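February 14, 2020

Seventy good ones in a single Friday!

I have been grinning about it all evening, so you get a long post. Regular readers know that Hjalti Bisgaard and I have been collecting examples for the Orkidwood project since December, and that most of my updates so far have been complaints about calibration. Not tonight. Tonight it is all eggs and trays.

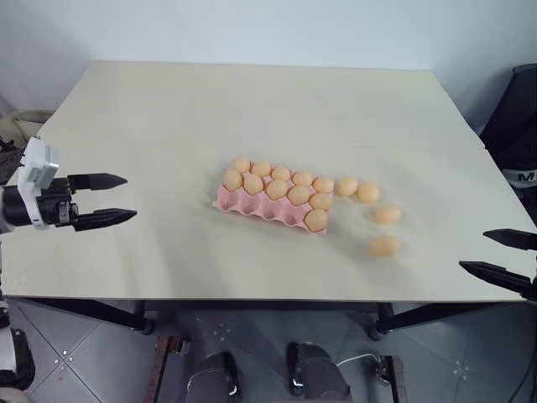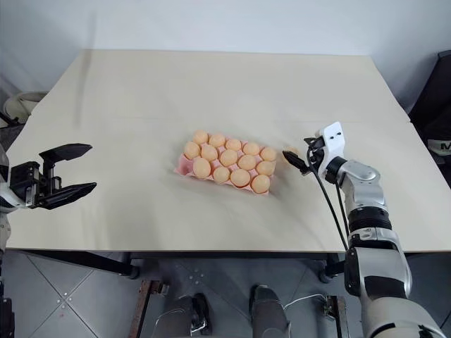
Our target is 500 finished examples before we train the next version, and the thing I have come to love about this work is how much of it is deciding what to show. When we began, I drove every pickup the same way, straight down, close, lift, straight over to the tray. Beautiful to watch, and the policy we trained on it was hopeless the moment an egg lay somewhere new. So now we vary the starts on purpose. The trail of loose eggs in the first picture is the kind of layout I like best, with a couple right up beside the tray and the others wandering off toward the front of the table. The egg in the second picture, with only a narrow gap between it and the pink cups, is the harder sort of case. A finger has to get in there without nudging the tray, and I want plenty of those in the set, slow and careful, with all the little corrections left in.

About those corrections – Bjartur Egilsson wrote to ask whether we trim them out. We did at first! I thought a clean demonstration was a better demonstration. Then Hjalti trained one model on trimmed runs and one on the full runs, 50 of each, and the full-run model was so much better at recovering from a bad approach that I went back and restored everything I had cut. (I still have the originals of all of them, thank goodness.)

What we do throw away is anything where the person driving stops to think for too long. The model learns the stopping too, and then it hangs over the table like it has forgotten why it came into the room. Our limit is 2 seconds of dead air. Man-sik Koo thinks that is too strict and he may be right, so I am keeping the rejects in their own folder until we can test it.

The notes have gotten better as well. Every run now gets a line with who was driving, which arm did the work, where the egg started and which cup it went to. It's dull typing, but last week it let me find out in a minute that we had hardly any runs ending in the near corner cups.

Next up is more corner cups, and Grímur Riis is coming over to try driving. He has never done it before, and I can't wait to see what a third pair of hands does to the data.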